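How to Write a Short Blurb for a Historical Novel

Start with the period and the main character, in one sentence.
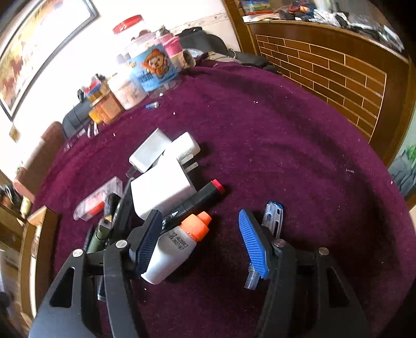 Next, say what the character stands to lose. Leave out the subplots – readers can find those on their own. Keep the whole blurb under 100 words; the Novow catalog cuts anything past 800 characters.

If the book is part of a series, put the series name in the first 30 words. Mention earlier titles only by name.

Read it aloud once, then check every date and place name against the book itself. Save the file as plain text before you upload it.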